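Plarer drawer bench kit - setup and upkeep
Home > Arm cells > Practice furniture > Plarer
Page updated 12 Jun 2024

Three-drawer cabinet for arm cells. Flat top for the pick and place jobs, drawers for the opening and closing jobs. Sold on its own or with the Drevano mounting plate. No arm in the price, ask if you want one quoted.

In the box
Cabinet, built up. Three handles with screws. Runner grease, small tube. Roll of thin white line tape for marking the reach on the top. Spare runner pair. Setup sheet (two sides, read both please).

Setting up
Cabinet goes in first, arm second. Other way round and you will be moving the arm, trust us.
Floor flat, check with a level front to back. A cabinet leaning forward lets its drawers creep.
Leave 400 mm clear in front of the bottom drawer when it's fully out. More if your arm has a fat elbow.
Run the arm through its full swing at low speed with the drawers shut, then again with the bottom one open. Someone on the stop button both times.
Tape the reach line last. Wipe the top first or the tape lifts at the ends.

Drawer pull
Set to 16 N from the works. Fine for most grippers. If yours slips off the handle, back the runner screw out a quarter turn, both sides the same, try again. Still slipping, look at the finger tips before you touch the runners any more. Worn tips are the usual culprit and they're cheap.

Looking after it
Every week: wipe runners, dry cloth. Check handle screws, they do work loose.
Every 40 hours of running: smear of grease on each runner, open and shut by hand a few times.
Every month: check the drawer edges for knocks. Rehome the arm and re-teach the bottom drawer if the cabinet has been nudged at all.
Do not use spray oil. It gets on the handles and then teh gripper slides.

Bottom drawer, fully out
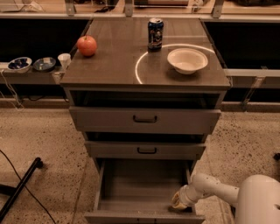
Bottom drawer open, gripper at the right inner edge near the front lip. Upper two slightly open.

Spares
Runner pair, part 81. Handles, dark, sold singly. Tape by the roll. Finger tips are not ours, go to your arm maker.

Delivery
From the Stilldale store, on a pallet. November orders run slow becuase of stocktake. Collections by arrangement.

Fitting questions to Signe Hjaltested at Sveinbjörnsson, use the contact form and put the cabinet serial in the first line. Serial is on the back, low down.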